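Course handout: Choosing and assessing a two-arm bench workcell
Unit 4, Introduction to Small-Scale Automation
Pallance Technical College, evening stream

Welcome back, and thank you for getting through the reading on joint limits, which I know was a bit of a slog. Tonight we leave the theory alone for a while and do something closer to what many of you will be asked to do at work. Somebody in your organisation will slide a brochure across a desk and say, "Should we get one of these?" You'll be expected to have an opinion, and it would be nice if it were a good one.

The product we're using as our running case is the Clanora bench cell, a two-arm kit sold with its enclosure, rail, work mat and control software. The version we're looking at is the one set up for sorting and handling tableware. You don't need to memorise anything about Clanora for the assessment. What I'd like you to take away is the habit of looking at a cell in use and asking sensible questions of it, and those questions will serve you just as well when the brochure comes from somebody else.

What the kit includes

The standard package has two identical arms, two mounting plates that bolt to a common front rail, a gripper for each arm, the enclosure panels and posts, and a licence for the Boton task editor. Bowls, racks, baskets and the like are your own affair. Clanora will sell you a starter set of fixtures, but most buyers seem to raid a kitchen shop, and I can't say I blame them.

The quoted price in the August list was $1265 for the enclosure and fittings, with the arms priced separately. Please don't build a budget around that figure without getting a fresh quote, as freight can be a nasty surprise for anybody outside the big cities. The supplier also suggests servicing the grippers every 2000 hours of running time. I'd put that in your calendar on the day the cell arrives -- it's the sort of job that slips.

Looking at a cell at work

Before you read on, spend a few minutes with the views below. Think about where each arm can comfortably get to, what is likely to be in its way, and which of the dishes you would give to a new operator to start with.

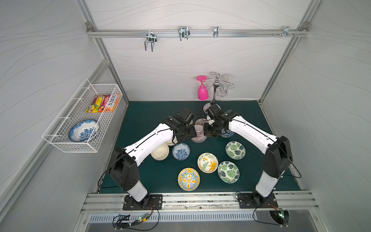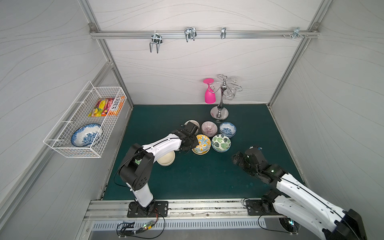 Bowls on the mat, with the glass stand toward the back wall. 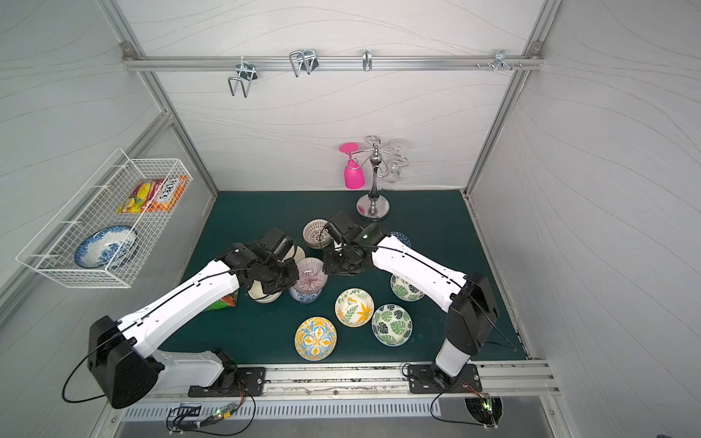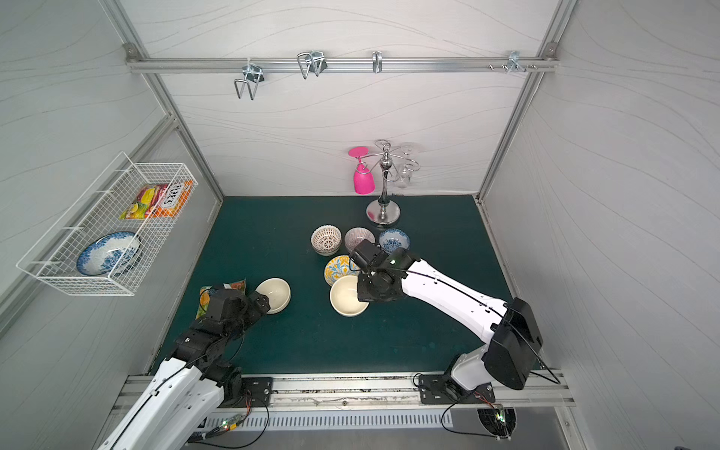 Now to the questions themselves. I've grouped them loosely in the order I'd ask them, though in a real site visit you'll find yourself hopping about, and that's perfectly fine.

Shared space

Two arms on one rail will spend a good deal of their time wanting the same patch of mat. Ask the supplier how the software decides who goes first. In the Boton editor you can choose a fixed priority (left waits for right, or the other way about) or let the planner work it out move by move. Fixed priority is slower and much easier to understand when something stops. For a first installation I would nearly always start there, and then loosen things up once your operators have a feel for how the arms behave around each other.

Ask, too, what happens when one arm is paused by hand. Does the other finish its move, or freeze where it is? Both are defensible choices, but your people need to know which one they're going to get.

Grip and surface

Bowls are kinder to a gripper than plates, since there's a rim to take hold of, but they bring their own troubles. A bowl that's upside down offers the fingers a very different shape from one that's sitting upright, and a bowl on a slope is different again. When you're given a demonstration, ask to have a few pieces turned over or leaned at odd angles, and ask politely to choose them yourself. A good demonstrator will be delighted. (A nervous one will tell you that's planned for the next release.)

Glassware deserves its own test. Clear glass is hard for many vision systems, particularly against a pale background, and a bright plastic cup of much the same shape is a far easier target. If your site handles clear glasses, then clear glasses are what you need to see tested, several times over and under your own lighting.

Hanging and reaching

Much of the flat-mat work you'll see in demonstrations is the comfortable middle of the arm's range. Wall baskets, racks and overhead hooks are another matter. They ask the arm to come in at an angle, often with the elbow in an awkward spot, and small errors in position matter a great deal more at a hook than they do on a mat. We'll work through a reach calculation together in the second half of the session, so bring a calculator and a sharp pencil.

A word on comparisons

You'll be tempted to compare Clanora with the Krajčí cell, which comes up whenever this subject does. It's a fair comparison as far as the arms go. The Krajčí software is pleasanter to learn in the first week, to my mind, but its fault messages are terse to the point of rudeness, and the manual has been translated in a hurry. Do read both manuals before forming a view. An hour with a manual will often tell you more about a company than the sales visit did.

For your written task

Write 2 pages, in plain language, advising a small catering business on whether to trial a cell of this kind. Set out the tests you'd want to see before any money changed hands, and describe what a poor result would look like in each. You may assume the business has one staff member who is comfortable with computers and several who would rather not be. Costs can be kept simple, but please show your working.

Submissions are due 24th January, by email or on paper at the front office. If you're stuck, come and see me before class. I'm usually in the workshop well ahead of time, and the kettle will be on.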